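Tirnel's photo corner opens to everyone

2024-05-21

The spare room at Tirnel has a new job! Starting this week, anybody in Skustivport can book the photo corner for free and shoot the things they make, mend or want to sell. Ezequiel Palacios set it up with a grant of $300, and 21 people signed up on the first morning.
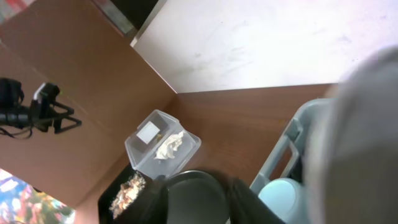 Bookings run two hours at a time, and Palacios is happy to stay and help beginners with focus and light. He loves small objects best, so mugs, toys and jewelry are all welcome. The black camera on its little tripod sits right on the brown wood-grain surface, a lovely warm background for pottery, and there's a crate for your bits and pieces. Bring your own memory card.

Sign up at the front desk. A show of the best prints is planned for November.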